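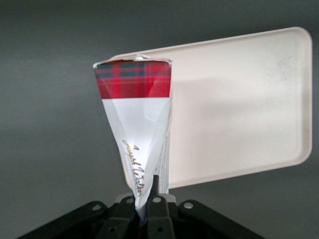
Cone-shaped paper wrapper with a tartan band and a silvery-white lining at the rim.

Brostgate Paper and Cardboard Recycling: Frequently Asked Questions
Last updated April 2018

Which materials go in the paper cart?
Newspaper, office paper, envelopes with or without windows, magazines, phone books, paperback books, paper bags, cereal boxes, and flattened corrugated cardboard. Staples and small paper clips can stay in. Remove binder clips, spiral wire and plastic covers.

Which materials are not accepted?
Tissues, paper towels, napkins, wax paper, foil-lined paper, photographs, thermal receipts, wallpaper, and any paper with food or grease on it. Frozen food boxes are also excluded. The board in these boxes is treated with a wet-strength resin, and the fibers do not separate in the pulper within the normal cycle time.

How can I tell whether a wrapper is plain paper?
Tear it. Plain paper tears with a rough, fuzzy edge. If a clear film stretches along the tear, or a shiny layer shows on the inside, the item is a laminate and goes in the trash. The scrunch test (crush it and see whether it springs back) works for gift wrap but gives poor results on heavier stock.

Does printing or color matter?
No. Ink is removed at the mill by washing and flotation. Paper dyed all the way through, such as dark construction paper, is accepted in small amounts. Glitter and metallic finishes are not.

Are pizza boxes accepted?
Clean halves, yes. Tear off the greasy part and put it in the trash or, if you have one, the organics bin. Oil cannot be washed out of fiber and leaves spots in the finished sheet.

Are milk and juice cartons accepted?
Not in the cart. Rinse them and bring them to the carton cage at the Patwary Road transfer station. The cage takes both gable-top and shelf-stable cartons. Caps may be left on. Straws must be removed.

How large can cardboard pieces be?
No side longer than 3 feet. Larger sheets bridge across the hopper on the Bullar trucks and stop the packer blade. Cardboard left next to the cart is collected only if it is flattened, tied with string, and dry.

Can wet paper be recycled?
Light rain on the top layer is acceptable. Soaked paper is not. It raises the bale above the mill's moisture limit, and it starts to mold within a few days in storage. If the cart has filled with water, drain it and hold the load until the next pickup.

Should paper be bagged?
No. Place it loose in the cart. Plastic bags wrap around the sorting screens and have to be cut out by hand with the line stopped.

What about shredded paper?
Shredded paper is the one exception to the rule above. Put it in a paper bag, fold the top over twice, staple it shut, and write SHRED on the side. Cross-cut and micro-cut shred is better sent to Gistoswood with yard waste -- the pieces fall through the screens and end up with the broken glass.

How much material does the program handle?
In the last full program year the carts brought in 1,329 tons. Of that, 1,137 tons was baled and shipped. The rest was trash, moisture loss, and fiber too short to sell.

What is the contamination limit?
A load containing more than 5 percent non-paper material by weight may be rejected at the tipping floor. Rejected loads go to landfill and are billed to the program at the landfill rate.

My cart was tagged. What does the tag mean?
Yellow: collected, but unaccepted items were seen. The items are checked off on the tag. Red: not collected. Remove the checked items and set the cart out again on the next scheduled day. There is no return trip for red-tagged carts.

When does the collection schedule change?
Pickup is every other week. Routes are reviewed each October, and new calendars are mailed before the change takes effect. Addresses on private roads stay on the same day unless notified separately.

Can a business use the cart program?
Yes, up to two carts per address. Businesses that produce more than 400 pounds of cardboard a month need a dumpster account with Bullar. Confidential records are not covered by either service -- neither the carts nor the dumpsters lock.

How do I replace a damaged cart?
Report the serial number stamped on the front of the cart, under the lid. Cracked lids, missing wheels, and broken axles are repaired at no charge. Leave the cart empty at the curb on your next pickup day.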